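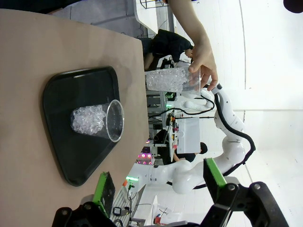 Cleaning Up Spills on a Sealed Tabletop

Lift solids first, then liquids. Wiping ice, beads or grit across a sealed surface drags the pieces under the cloth and leaves fine scratches that show in low light.

1. Pick up loose pieces by hand or with a stiff card. Work from the table edge toward the middle.
2. Blot liquid with a folded cotton cloth. Press and lift. Do not rub.
3. Wash with 2 teaspoons of dish soap in a quart of lukewarm water. Wring the cloth well.
4. Rinse with plain water and dry at once, including the underside of the edge, where drips collect.

A tray with a raised rim keeps small spills off the table. Wash the bottom of the tray as often as the top; grit trapped there does more harm than the spill. 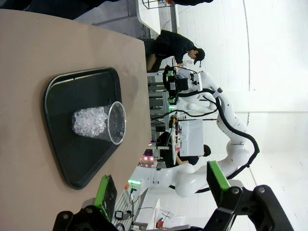 Clear plastic cup on its side on a rimmed tray.

White rings left by damp glasses usually sit in the finish. Leave them overnight before trying anything stronger than soap. If a ring remains, use a nonabrasive polish on a hidden spot first. For sanding between new coats of finish, use 320 grit or finer and remove all dust with a barely damp cloth.

Märta Sundqvist
Updated Dec 4, 2023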